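Courses > Retail and Everyday Design > Handouts > Week 2

Print this page | E-mail this page

We use cookies to remember your settings. By continuing you accept them.

Handout 2: The Paper Bag as a Small Building
Instructor: Noémi Vincze

Bring this to class with one paper bag from home. Everyone has a drawer of them. Mine has a drawer of its own.

A flat-bottomed bag has to do two jobs that don't get along. It must fold to nothing in a box under the counter, and it must stand up by itself while a clerk fills it. The first job wants thin paper and sharp creases. The second wants stiffness, and stiffness costs money, so most shops buy the thin one and hand you a second bag to put it in.

Terms you need for the quiz:

Gusset - the side fold that lets the bag open out.
Turn-top - the folded rim at the mouth, where the handles are glued.
Base card - a loose rectangle dropped in the bottom, usually by shops with opinions about themselves. 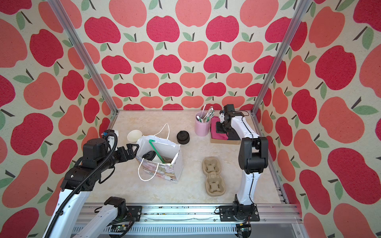 White bag, apple wallpaper.
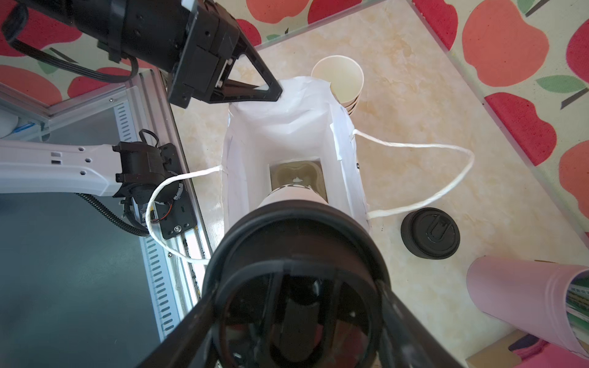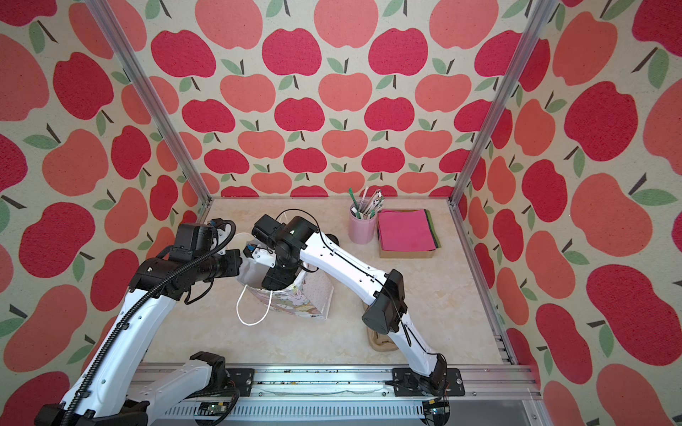
Handles fail before paper does. In the reading, Walter Villca hung weights from 311 bags bought from a supplier called Clevard and found that 99 gave way at the glue patch. He spends four pages on the glue. Read two of them.

On the matter of narrow bags: a tall, narrow bag looks expensive and tips over easily. Guzmán, the bakery in your case study, ordered 970 of them in May and then discovered that its cakes were wide. We will be kind about this, as the owner has agreed to visit.

For next time, fold your bag flat along its own creases and unfold it again, over and over, until it won't stand. Write down where it gave up first. Maricruz Zavala has the spare bags if yours dies early - ask her nicely, she paid for them.

Papers go in the box outside my office. In a bag, if you must.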